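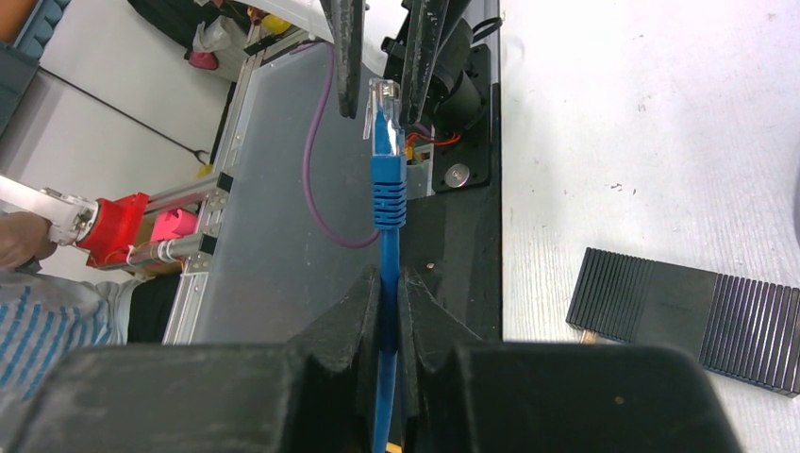
Wrist camera view, lower gripper on the cable, connector up between the fingers of the other arm.

Two-arm cable rig, shared workshop, bench 2
Pre-run inspection, July 2022
Cell name: Wallin. Controller build: Amus.

Marks: OK, ATT (needs attention, can run), STOP (do not power the arms).

1. Frame and bench

1.1 Extrusion frame square, corner brackets tight. OK
1.2 Printed brackets, no cracks at the bolt holes. OK
Comment: Check the red one by hand. The June one split along a layer line and looked fine from the front.
1.3 Acrylic panel secure, no sharp edge exposed. OK
1.4 Bench top clear of loose screws and offcuts within reach of either arm. ATT
Comment: Specks and smudges on the white top. Wipe down before the next run.

2. Wiring

2.1 Mains lead and supply undamaged, lid on the supply. OK
2.2 Motor wires on the upper gripper tied back. ATT
Comment: Cable ties are on at the top of the assembly. The thin red wires come out near the base of the motor and want looking at again after a full wrist turn. Add a tie if they move towards the fingers.
2.3 Thin purple cable clear of the grippers. ATT
Comment: It hangs in a loop across the acrylic and comes down towards the boot of the cable being handled. Reroute behind the panel. Low speed only until done.
2.4 Wall run clipped. OK

3. Grippers

3.1 Fingers tight on both arms, no play at the root. OK
3.2 Finger tips line up when closed on the 2 mm gauge. OK
Comment: Lower pair good. Upper pair needed a shim last month and has held since.
3.3 Grip force limit loaded from the Givix file. OK
3.4 Power-off drop test, arm lowered by hand. OK

4. Stops and limits

4.1 Emergency stop cuts both arms. OK
4.2 Stop button reachable from the left side of the bench. ATT
Comment: Reachable, but you have to lean past the white arm. Move it to the front edge.
4.3 Speed cap set to 20 per cent for first run. OK
4.4 Hands and sleeves out of the frame before motors are enabled. STOP if not met.
Comment: Applies to both sides. Resting a hand by an arm is for when the motors are off.

5. Workpiece

5.1 Network cable straight, not twisted at the boot. OK
5.2 Latch tab whole, no cracks in the clear housing. OK
5.3 Replace test cable after 300 cycles. OK
Comment: Write the count on the tag at the far end.

Result: may run at capped speed. Items 1.4, 2.2, 2.3 and 4.2 carried forward. Full speed only after 2.3 is closed. Sheet kept in the Cadositz folder by the door.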